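Flemeo 書類作業用テーブル

製品情報 > 什器・作業台 > Flemeo

Flemeoは、図面、帳票、教材、刷り物などの紙資料を広げて扱う業務のための据置型テーブルです。文書管理部門、学校の印刷室、図書館の受入室、設計事務所などでの使用を想定し、Mokhamが設計および製造を行っています。本ページでは、標準仕様、設置条件、手入れの方法、ご注文から納品までの手順についてご案内いたします。

製品の概要

紙資料を扱う作業では、同じ面の上で仕分け、照合、折り、綴じといった異なる工程が続けて行われます。事務机を転用した場合、奥行きが足りずに資料を重ね置きすることになり、照合漏れや順序の入れ替わりが生じやすくなります。Flemeoは大判の図面を折らずに広げられる天板寸法を基本とし、立位でも高めの椅子でも作業ができる高さに設定しております。

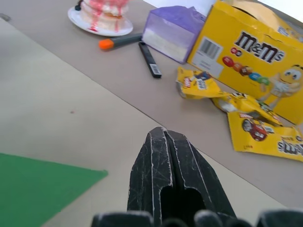 天板の高さは872 mmの固定式です。昇降機構は備えておりません。可動部を設けないことで脚部の揺れを抑え、押印や筆記の際に天板が沈み込まない構造としました。床の不陸については、各脚の先端に設けたアジャスターで調整してください。調整後はロックナットを必ず締め付けてください。

標準仕様

品名:Flemeo 書類作業用テーブル
天板幅:最大2000 mm(ご注文時にご指定ください)
天板高さ:872 mm
天板の等分布耐荷重:80 kg
保証期間:納品後2年
組立:お客様組立、または当社による組立(有償)
使用環境:屋内専用

天板の奥行きは幅の指定により異なります。詳細は見積書に添付する寸法図でご確認ください。耐荷重は天板全面に均等に荷重がかかる場合の値であり、裁断機や大型プリンターのように一部に荷重が集中する機器を載せる場合は、事前に機器の重量と設置面の寸法をお知らせください。補強材の追加が必要となることがあります。

天板の色について

書類作業では、白紙と天板の境界が見分けにくいと、薄い紙片の取り残しにつながります。一方、濃色の天板は長時間の照合作業において明暗差が大きく、目の負担になるとのご意見が寄せられておりました。これを受け、Flemeoの標準色には白紙とも色紙とも区別のつきやすい淡いベージュを採用しています。

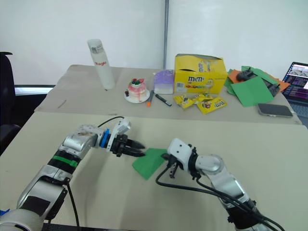 天板色の参考:ベージュ

色の見え方は照明の色温度により変わります。昼白色の照明では実際よりも灰色寄りに、電球色の照明では黄みを帯びて見えることがあります。色合わせが必要な場合は、色見本を貸し出しておりますので、設置予定の室内でご確認ください。見本は確認後にご返却をお願いいたします。なお、製造時期の異なる天板を並べて使用する場合、わずかな色差が生じることがあります。この色差は保証の対象外です。

色紙を用いた分類への対応

部署別、年度別などの分類に色紙の仕切りを用いる事業所では、天板の色と仕切りの色が紛れないことが運用上の前提となります。標準色の選定にあたっては、製図および文書管理を担当するJitpraphai事業所の協力を得て、日常業務で使用される色紙との組み合わせを確認しました。同事業所の文書管理責任者であるAyten Özkan氏からは、淡い色の仕切りであっても天板との見分けに支障はなかったとの評価をいただいております。

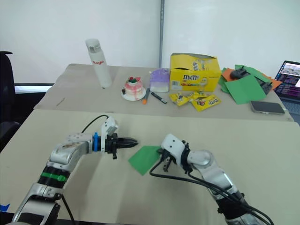

緑色の紙を天板に平置きした状態

分類の基準や色の割り当ては、それぞれの事業所の文書管理規程に従ってください。当社では色紙の販売は行っておりません。仕切り用紙を粘着テープで天板に固定すると、はがす際に糊が残ることがあります。固定が必要な場合は、付属の押さえ定規をご使用ください。

設置条件

水平な床に設置してください。毛足の長い敷物の上では、アジャスターによる調整が十分に行えません。壁際に設置する場合は、配線および清掃のための隙間を確保してください。直射日光の当たる窓際、空調の吹出口の直下、加湿器の近くへの設置は避けてください。天板の変色または反りの原因となります。

複数台を連結して使用する場合は、連結金具(別売)をご注文ください。連結部には継ぎ目が生じます。薄い用紙に筆記する作業は、継ぎ目を避けた位置で行ってください。連結後に移動させる際は、金具を外し、一台ずつ持ち上げて運んでください。天板の端のみを持って引きずると、脚部の接合が緩むおそれがあります。

搬入経路については、エレベーターのかご寸法、廊下の曲がり角、出入口の有効幅を事前に測定のうえ、注文書の所定欄にご記入ください。搬入できないことが当日判明した場合、再配送の費用はお客様のご負担となります。

日常の手入れ

通常の汚れは、柔らかい布を水に浸して固く絞り、拭き取ってください。インクや糊の汚れには薄めた中性洗剤を用い、洗剤分が残らないよう水拭きした後、乾いた布で仕上げてください。シンナー、ベンジン、研磨剤入りの洗剤、金属たわしは使用しないでください。カッターを使用する際は、必ずカッティングマットを敷いてください。

脚部の締結ねじは、使用開始後しばらくして初期の緩みが出ることがあります。点検要領書に従って増し締めを行い、その後は定期的に確認してください。ねじ、アジャスター、押さえ定規は補修部品として単品で供給しております。
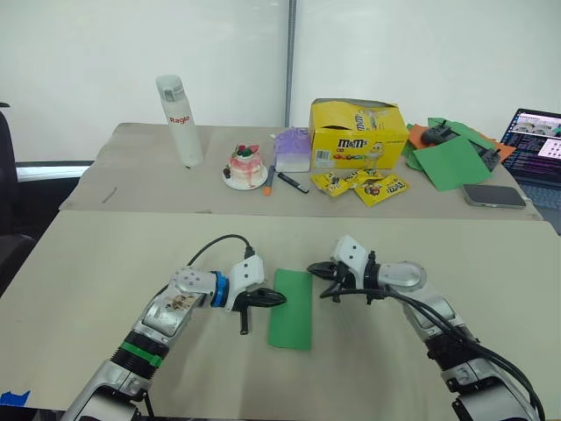 納品後に天板だけを交換することはできますか。
天板のみの交換を承っております。製造番号と現在の天板幅をご連絡いただければ、適合する交換用天板の見積書をお送りします。脚部の接合金具は再使用できますが、ねじは新しいものを同梱いたします。

ご注文の手順

ご注文は、所定の注文書により受け付けております。天板幅、台数、組立の要否、連結金具の要否、納品先の搬入条件をご記入のうえ、お送りください。内容を確認した後、寸法図を添えた見積書を発行し、ご承認をいただいた時点で製造に着手いたします。製造着手後の寸法変更はお受けできません。

学校および公共施設からのご注文は7月に集中する傾向があり、通常より納期が長くなることがあります。夏季休業期間中の設置を希望される場合は、お早めにご相談ください。

関連製品

Putari 図面保管棚:Flemeoと並べて設置できる浅型の引出し棚です。仕様は製品ページをご参照ください。
Flemeo用連結金具
Flemeo用押さえ定規(補修部品)

お問い合わせ窓口

製品仕様および寸法図について:Mokham 什器設計課 Yogesh Bisht
見積および納期について:Mokham 営業管理課 Dineo Zwane
補修部品および保証について:Mokham 保守窓口

記載の仕様は、改良のため予告なく変更することがあります。保証の適用範囲については、製品に同梱の保証書をご確認ください。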